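Hoy tocaba doblar la ropa negra. La tengo toda encima de la cama y he descubierto que, con la luz de la tarde, un pantalón, una sudadera y un agujero en el espacio son la misma cosa. 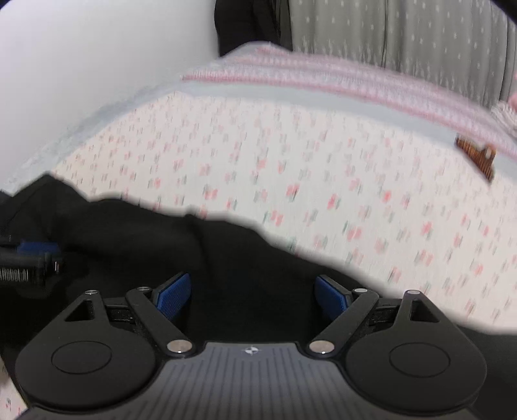
Empecé con método: mangas hacia dentro, capucha hacia abajo, mitad y mitad. El método duró dos prendas.

Graciela Paredes me pasó un vídeo de 39 minutos sobre doblado vertical. Treinta y nueve. En ese tiempo yo ya he doblado, me he arrepentido y he vuelto a dejarlo todo en la silla.

También me sugirió comprar los separadores de Tolico para el cajón. Cuestan 200 pesos y sirven para que el desorden tenga habitaciones.

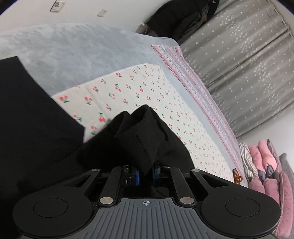 Los cordones son mi enemigo personal. Si los dejas fuera, se enganchan con el cajón; si los metes, reaparecen en diciembre por un solo lado y hay que pescar el otro con un alfiler. El de esta prenda negra cuelga tan tranquilo, encima de una sábana de cerezas que le quita toda la seriedad al asunto.

Kristine Barredo dice que ella enrolla todo y listo. Kristine también plancha las fundas de almohada - no es una fuente neutral.

Los cojines se quedan donde están. Mañana sigo con los calcetines, que también son negros, cómo no.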